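Standing order quantities reset after catalog update
Product: Aleck (supply ordering)
Site: Irwood
Opened by: Brodie Mahuika
Priority: Normal
Status: Resolved, monitoring

Tuesday, 8:40 a.m. – Brodie Mahuika
Our standing order went out overnight with the wrong quantities. The order has 166 lines. Most of them look right, but the lines sold by the case have all dropped to a quantity of 1. Paper towels, hand soap refills, round bin liners and copy paper are the ones I have checked so far. Nobody here edited the order. The history tab shows the last change was by "system" at 1:10 a.m.

The supplier is Pirihi. I called them and they can hold the shipment until noon. I need to know if I can correct it in Aleck or if I have to send them a list by email.

8:55 a.m. – Support
Please don't cancel the order in Aleck. A canceled order can't be reopened and you would lose the link to your purchase number. Could you send the following:
The order export (Orders, Standing, Export as CSV)
The same export from last month, if you saved one
Whether Paretby is showing the same thing, as it shares your catalog

9:20 a.m. – Brodie Mahuika
Both exports are attached. I compared them in a spreadsheet. There are 16 lines with a changed quantity and every one has "CS" in the unit column. Lines with "EA" or "PK" are the same as last month.

Paretby doesn't go out until Friday. I looked at their draft and it has the same problem, so whatever this is, it isn't only our site.

Also, the item notes are gone from those lines. We had a note on the liners saying which bins they are for, and now the field is blank.
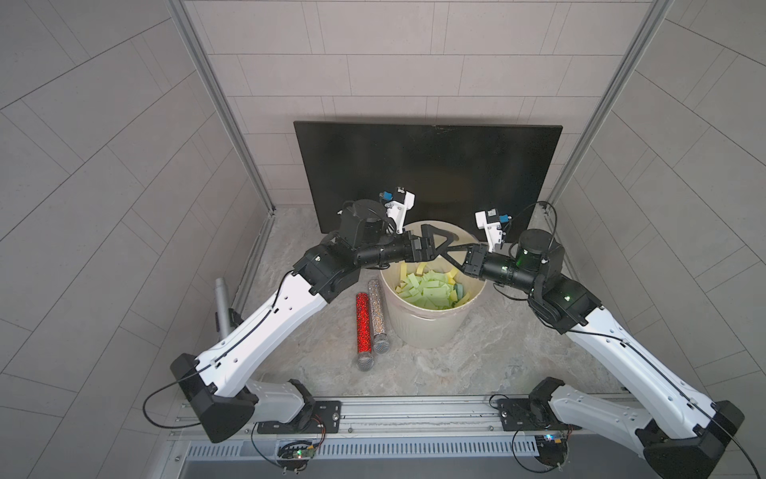
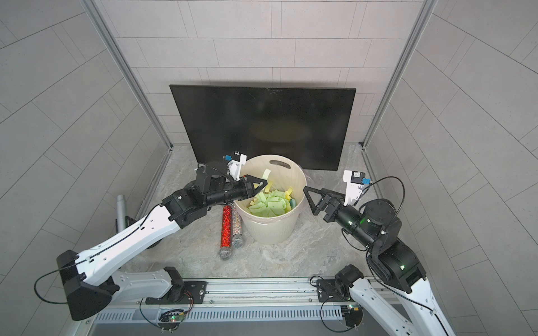
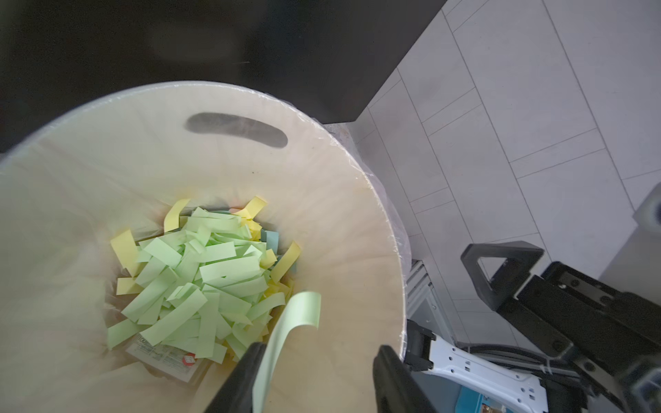
Round bin, cream. Liner over the rim in the second and third.

9:45 a.m. – Support
Thank you, the exports help. The overnight catalog update replaced the item records for case-pack products. Each got a new internal ID. Your standing order was pointing at the old IDs, so Aleck matched them by supplier part number and created new lines. New lines start at 1 with no note.

To fix the held order:
1. Open the order and choose Adjust Before Release.
2. Use Import Quantities and pick last month's export.
3. On the preview page, set the match to Supplier Part Number. The default is Internal ID and that will skip the affected lines.
4. Save, then send the revised order to Pirihi.

10:15 a.m. – Brodie Mahuika
Tried it. The preview matched 14 of them. The other two say "part number not unique." Those are the liners and the soap refills. I went ahead and saved the rest.

10:30 a.m. – Support
Those two part numbers are listed twice in the catalog, once by the case and once by the roll or bottle. Please type the quantities in by hand and check the unit says CS before saving. We have asked the catalog team to retire the duplicates.

10:50 a.m. – Brodie Mahuika
Done. Pirihi has the revised order and confirmed the quantities by phone. It ships this afternoon.

Can the notes be brought back? Retyping them isn't a big job for us but Paretby has longer ones.

1:05 p.m. – Support
Notes have been restored from backup for both sites. Quantities on the Paretby draft are corrected too. Please look over that draft before Friday – the duplicate part numbers are still in the catalog until the next update.

1:30 p.m. – Brodie Mahuika
Notes are back and the Paretby draft looks right. Please leave this open until their order has gone out.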